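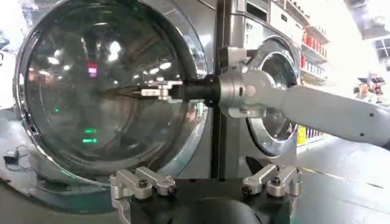 Moved into the Ultholm building in January and the flat has no space for a washing machine, so I've been using the laundry room downstairs. A few notes for anyone else who's just got a key.

---

The machines are all front loaders. The big ones take a double duvet with room to spare. I'd been paying a dry cleaner for that at the old place and I won't be doing it again.

---

Don't fill the drum to the top though. I did that with towels the first time and they came out heavy and still soapy at the folds. Leave a gap you can get your arm into. Two medium loads come out better than one that's been rammed in.

---

Payment is by the Wastorus card. You get it from the office on the ground floor and top it up at the box by the entrance. The box doesn't take notes. There's a 5 pound minimum on the card.

---

The quick wash is 36 minutes. It's fine for shirts and bedding that's only been slept in. For anything with mud or food on it, use the longer cotton one at 40.

---

Powder or liquid, either works, but use less than it says on the packet. The water here is soft. I was putting in a full cap for weeks and my socks went stiff. Half a cap now, no softener.

---

After the cycle finishes the door stays locked for a bit. Wait for the click. Pulling on it doesn't speed it up, and Dariusz Bielecka on the second floor has already been charged for one handle.

---

On the subject of doors – please leave them open a hand's width when you've emptied the drum. And run a cloth round the inside of the rubber seal. Water sits in the bottom fold and after a couple of days you can smell it from the stairs.

---

Things I've taken out of that fold so far: a hair grip, a baby sock, a bus ticket gone to pulp, a 20p. The sock is on the windowsill if it's yours.

---

Someone asked about spin speeds. I use the lower one for wool and anything with elastic, and the top one for towels and jeans. Jeans on the top spin need a good shake straight away or the creases set.

---

Dryers: clean the lint filter before you start as well as after. It slides straight up. If the one on the end takes two goes to dry a single load, that's usually why.

---

Best times are before 7 in the morning or after 9 at night. Late afternoon is hopeless. If a load has finished and you need the machine, the rule on the wall is to wait 15 minutes and then move it into a basket. Put it on the folding table, please, and keep it off the floor.

---

Miklós Szabó has asked me to add that the Millania stain bars in the cupboard are his and people can use them, but he'd like to be told when the last one goes. They're good on collars. Wet the collar, rub it in, leave it while you sort the rest.

---

For faults, ring Jakubowski and give them the number on the sticker on the machine. I rang about a slow drain and they had someone out the next morning. It was a coin in the filter, so check your pockets.

---

Got a question about curtains. Mine are lined and I did them on cold with the low spin, hooks off, folded into a pillowcase. Hung them back up damp and they dropped out straight overnight. No shrinking that I can see, but measure yours first.

---

Duvet's in now. I'll post how long it takes in the dryer, as the last one needed turning halfway through and I'd like to know if that's normal.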